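Teaching Day at the Drultley Workshop: Gallery

Karla Robles runs the Sunday sessions in the back half of the Drultley building, and she let me sit in on one of them. The pitch is familiar by now. You don't write code for the robot. You move it through a job yourself, with your hands on the arm or from a set of remote controls, and software learns the job from the recordings. Karla says anyone who can tidy a desk can teach. I have heard versions of that since my first trade show and I went in wanting to see how much of it holds up when the audience is one guy with a notebook.

The project is called Huvamari. Its recordings are kept in a tool called Trutico, which stores each run with the joint positions and a pass or fail mark that a person enters by hand. When I visited, the count on the wall was 1,292 runs, and 408 of those had been marked as fails. I asked what counts as a fail. "Depends who's marking," said Trinidad Insaurralde, who does most of the marking.

The job of the day involved pens. Moving a pen is about as modest a goal as you can set for two arms that cost more than my car, but I'm told everybody starts there.

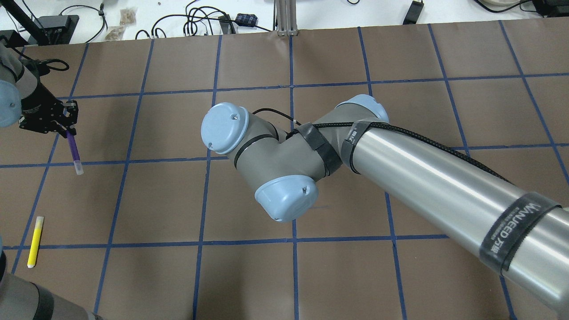

A purple marker in the gripper, cap down, with a yellow highlighter lying on the taped grid.

The tape is there so that the operator can put things back in a known spot between runs. Trinidad likes to vary the square. Karla would like to vary it more, and they had a polite disagreement over it while I was there. My own worry is simpler: a policy trained on one tabletop with one set of tape lines may have learned the tabletop. I asked whether anyone had tried it on a bare surface. It's on the list.

Teaching by hand is slower than the brochures suggest. You hold the arm, it goes slack enough to move, and you push it along the path you want. The trouble is that your hands go where the camera wants to look, and your idea of a smooth path has a lot of little corrections in it. Those get recorded too.

Remote control keeps your hands out of the shot. It also takes away your sense of touch, and with a pen that matters. New operators squeeze too hard or let go too early. Karla makes everyone do 100 practice runs before anything is saved, a rule I liked more than anything else I heard that day.

I took a turn. My first 2 attempts would have embarrassed a toddler. Trinidad marked both as fails without looking up, and I can't argue with the call.

What I didn't get was a number for how often the trained arm does the job alone, on a day when no one has fussed with the setup. Karla quoted one from an earlier round at Gethin, then said she wouldn't want it printed because the pens were different. Fair enough, so it isn't here. I've asked to come back in September, and I'm bringing my own pens.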